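3.2 Sorting small desk items into open bins

Of the desk activities covered in this paper, sorting is the one in which the choice of furniture had the greatest effect on the result. The items themselves are ordinary: pens, caps, cards, small bottles, erasers and similar goods that collect on any shared desk. What changes from one desk to another is where such items stand before they are sorted and what they are sorted into. This section sets out the two types of container used, the rules for assigning items to them, and the coding of the outcome.

The starting container is an upright desk organizer with mesh walls, divided into compartments and fitted with a low open ledge at the front. We chose this form over a closed drawer for practical reasons. Items in a drawer lie flat and hide one another, and a large share of the time is spent digging. In an upright organizer most items lean against a wall or a divider, so that at least one end of each remains exposed. The drawback is that short items sink to the bottom of a compartment and have to be reached past taller ones. Compartment depth therefore matters more than compartment width, a point that Berrada and Montecinos raised in the planning stage and that the later data supported.

The receiving containers are square plastic bins without lids, set side by side in a row to the right of the organizer. Each bin has its own color. The colors serve as names only, and no item is assigned to a bin on the basis of a color match. Figure 2 shows the desk with the organizer at the left and the bins near the center.

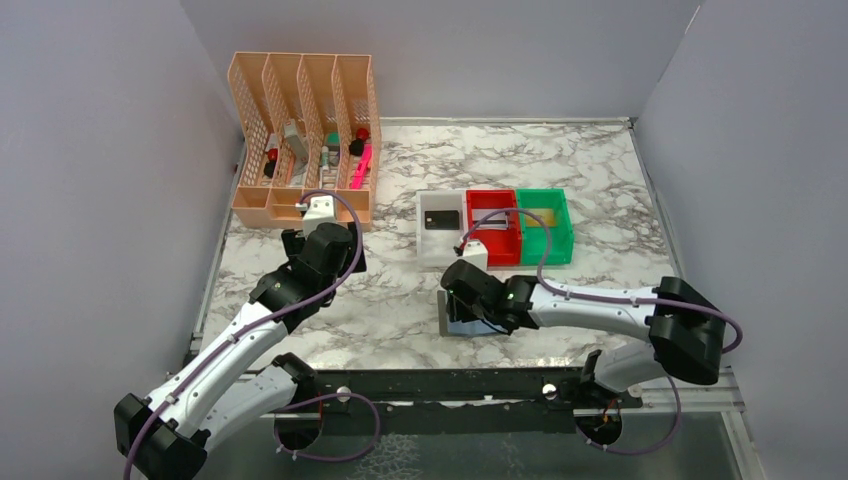 Figure 2. Desk layout for the sorting activity, with the upright organizer (left) and the white, red and green bins. Each bin holds one flat item.

The white bin in Figure 2 contains a black rectangular card, the red bin a silver-grey flat object, and the green bin a small yellow card. Flat items of this type were treated as a separate class throughout. They differ from the rest of the stock in two respects. First, they occupy a large part of the bin floor relative to their volume, so that an item added later is likely to come to rest on top of them. Second, a card lying on the floor of a bin offers no raised edge and is slow to take out again. For a person tidying a desk this second property is of little concern on the way in, but it becomes the main cost when the same card is needed an hour later. We return to retrieval in Section 3.4.

Blocks form the opposite class. A block, such as the light blue one in front of the white bin, has several faces that can be held and no preferred way up. Blocks were included as a reference item with known behavior, against which the more awkward goods could be compared. They were not assigned to a compartment of the organizer and could start anywhere on the open surface.

Assignment to bins followed a written list prepared by Zineb Ramadan and checked by Siham Hamdy. The list groups items by use and takes no account of shape. Cards and other documents form one group, writing items a second, and all remaining goods a third. Which bin received which group was changed between rounds – the bins themselves stayed in the same order – so that a position in the row would not come to stand for a group. Items already lying in a bin at the start of a round were left in place and were not scored.

The full stock comprised 60 items, bought as mixed lots from two office suppliers, Ikex and Dedunitz. The lots overlapped in part. Where the same kind of item was present from both suppliers, we kept both, given that small differences in cap size and barrel thickness proved to affect how items settle in a compartment. Bottles with caps were kept closed and were placed upright at the start of each round where the compartment allowed it. In narrow compartments they tended to lean, and the leaning position was accepted as it was.

A total of 3,194 single placements were coded. A placement was coded as correct if the item came to rest wholly inside the assigned bin. It was coded as partial if the item rested on the rim or projected above it by more than half its length, and as wrong in all other cases. The partial code was added after the first week of coding by Ashraf Farouk, who found that long pens laid across a corner of a square bin could not be placed under either of the other codes with any consistency. The 100 placements coded before this change were coded again from the start.

Two properties of the layout should be kept in mind when reading the results. The surface has a white marble pattern with grey veining. Dark and bright items stand out against it clearly, while pale grey items do so less well, and coders were asked to view any placement involving a pale item twice. The work area is also closed off at the left, back and right by pale grey walls. These keep rolling items on the table, but they also rule out an approach from behind, so that the rear of the organizer is in effect unavailable. A desk pushed into the corner of an office has much the same limits.

The distance between the organizer and the nearest bin was not varied in the present study. Earlier trials at the Ait Brahim site used a wider gap and a longer row of bins, and tall items were dropped in transit more often. With the shorter gap, drops of this kind were rare, and most of the errors that remained were errors of group: an item set down neatly in a bin meant for something else. Errors were most common for goods whose use is open to dispute, such as a capped item that can be read as either a marker or a glue stick. The list was not changed to remove these cases. The Flarnex labels, used in Section 3.3, deal with them by naming the item on the compartment wall.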